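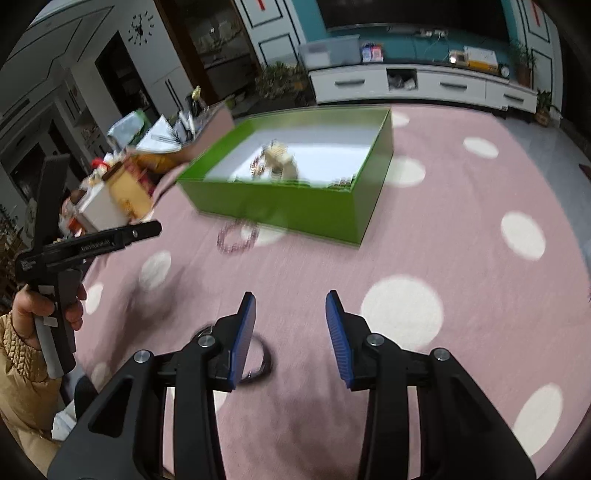

Attachment 1 – both grippers over the pink carpet, bracelet next to the green box

Ticket 2093 – finger pads / spare set budget
Opened by: Teodor Jakubowski
Status: waiting on approval

Teodor, 9:40
Need a decision on pads before the November order closes. Small stuff like beaded bracelets and cord is the hard part of the home tidy-up tasks, blue ridged pads are slipping on beads maybe one try in four. Covmont quotes 750 for a pad kit, fits both units. Tokarz wants 2000 for a whole third gripper, pads included. Cant do both out of what's left.

Weidong Fang, 10:15
Slipping at the tip or further back? Did you check pivot screws first – loose ones look just like worn pads. See 2072, same complaint.

Teodor, 11:05
Tightened all four on mine, no change. Tip only. Other unit not checked yet, will do after lunch.

Weidong, 11:20
Ok. Then kit first, third gripper goes on the Hurnulach plan for next year. Ask Covmont if they sell pads seperately, we dont need the linkages. Also shipping, they left it off last time.

Teodor, 2:30
Second unit was loose on one side, fixed, still slips on beads. Covmont says kit only, shipping is some 40 on top. Revised quote requested.

Weidong, 2:50
Fine by me. Send it over when it comes and I'll sign. Leave ticket open till pads are on both.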